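Summer sleep study: participants wanted in Kanuvdale

Nishad Sleep Research is looking for adults in the Kanuvdale area who sleep badly in warm weather. The study runs through June and looks at how bedding and room temperature affect sleep. It takes place in your own home, in your own bed.

Who can take part

You must be 20 or older, live within the Kanuvdale town limits, and sleep at home most nights. Couples who share a bed may both apply, but each person needs a separate form. You cannot take part if you work night shifts, take prescription sleep medicine, or are being treated for sleep apnea. Pets in the bedroom are fine - please mention them on the form.

What you will do

The study lasts 20 nights. For the first nine you sleep with your usual bedding. After that you switch to the bedding you are assigned: a light cotton sheet, a linen cover, or a tile mat. You keep the same pillow the whole time. Each morning you fill in a short paper diary covering when you went to bed, how often you woke up, and whether you felt too warm. A Plerix room sensor on the nightstand records temperature and humidity. It does not record sound.

Please leave your air conditioning at the setting you normally use. If you go away for a night, write that in the diary and carry on when you get back. Missing more than two nights ends your participation, and you are paid for the nights completed.
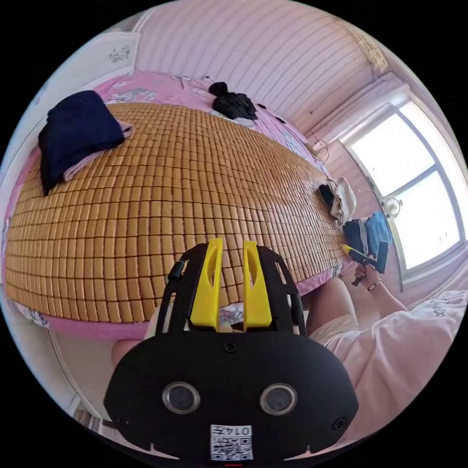
One person who took part last year wrote that the mat felt hard for the first two nights and that she would have liked a warning about it, but by the second week she was waking up less often and asked to keep it. You may swap the mat for a cotton sheet at any point without losing payment.

Pay

You receive $745 for the full study, paid by check after the sensor and diary are returned. We have room for 86 participants.

How to apply

Forms are available at the front desk of the Feken Building, or we can mail you one. Return the completed form by 29/03/2026. We will call you for a short phone interview if you qualify. Sensor pickup is at the same desk - bring a photo ID.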